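Kapitel 3
Flur, Treppe und Tür: der Eingangsbereich als Arbeitsraum

Lernziele: Sie kennen die Aufgaben des Flurs im Haushalt. Sie können Verkehrsflächen von Abstellflächen unterscheiden und einen schmalen Flur nach Zonen gliedern.

Der Flur wird in der Haushaltsführung oft erst behandelt, wenn Küche, Bad und Wohnräume abgeschlossen sind. Dabei führt fast jeder Weg durch ihn hindurch. Einkäufe, Wäsche, Koffer und Pakete werden hier abgestellt und bleiben nicht selten liegen. Im Übungshaushalt Clastmont, der uns durch dieses Kapitel begleitet, wurden an einem Tag im Dezember 19 Gegenstände erfasst, die in andere Räume gehörten.

Wir unterscheiden zwei Arten von Flächen. Verkehrsflächen dienen dem Gehen und dem Öffnen der Türen. Abstellflächen liegen seitlich davon, zum Beispiel neben oder unter einer Treppe.

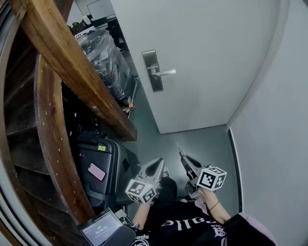 Auf Verkehrsflächen darf nichts dauerhaft stehen. Das gilt besonders vor Türen und am Fuß einer Treppe, wo auch kleine Gegenstände zur Stolperstelle werden. Ein Rollkoffer gehört neben die Treppe oder darunter, sperrige Bündel in Folie nur vorübergehend an die Wand. Werkzeug wird nach Gebrauch weggeräumt und nicht auf dem Boden abgelegt.

Der Raum unter der Treppe ist tief und meist schlecht beleuchtet. Was hinten liegt, wird vergessen. Abschnitt 3.2 zeigt, wie man ihn ausräumt, sortiert und neu belegt. Glatte Böden, Türgriffe und Handläufe sind Thema von Abschnitt 3.3.

Aufgabe zum Einstieg: Zeichnen Sie den Grundriss Ihres eigenen Flurs. Markieren Sie die Verkehrsflächen und tragen Sie ein, was zurzeit darauf steht.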